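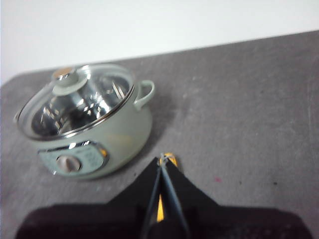 Photo: Natsumi Sekiguchi

The panel Katsuhiko Nomura has been working on since April is small enough to carry under one arm. It shows a woman reading at a window, with a brass candlestick on the sill and a strip of river behind her. For most of its recorded life it was called "The Letter." Before that, in a sale list kept by the Prosser family, it was "Saint Barbara, with landscape." The label now on the wall of the Plondanura gallery says only "Woman Reading."

Nomura thinks the oldest title was the right one. The window, he says, was once a tower. Under infrared light the drawing shows a narrow building with three openings, the usual sign of Saint Barbara, exactly where the river is now. A later painter scraped it down and put water over it. The same hand took the palm branch out of the woman's fingers and gave her a folded sheet of paper.

"Saints were hard to sell in some towns," Nomura said. "A woman with a letter could hang in any house."

He dates the changes to the 17th century from the blue in the river, a cheap smalt that has gone gray. The original blue, in the sleeve, is azurite and has held up well.
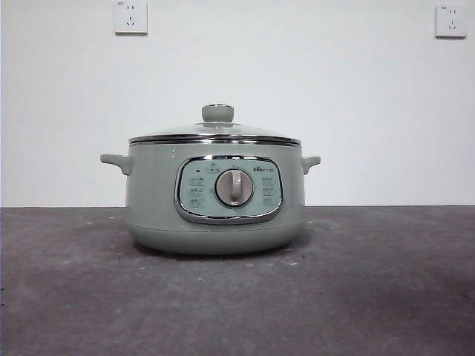 Masaru Hamada, who wrote the gallery's catalog, doesn't accept all of this. He agrees that the tower is there. He doesn't agree that it makes the woman a saint, and points out that she has no halo in the drawing or in the paint. Workshops reused patterns, he said, and a tower could have come from a drawing pinned up for a different job. His entry on the panel runs to 7 pages and gives both readings.

There is also the question of what to do with the river. Taking it off would uncover a damaged tower, with maybe half of the first paint left. Osamu Wada, the conservator, has cleaned a test patch near the left edge and stopped there. The overpaint is close to 400 years old and he considers it part of the picture.

For now the river stays. The panel goes back on view on 3/12/18 in the second room, next to a print of the infrared image at the same size. The label will keep the plain title, with the two older ones listed underneath in smaller type. Nomura asked for them to be in the order they were used, and Hamada had no objection.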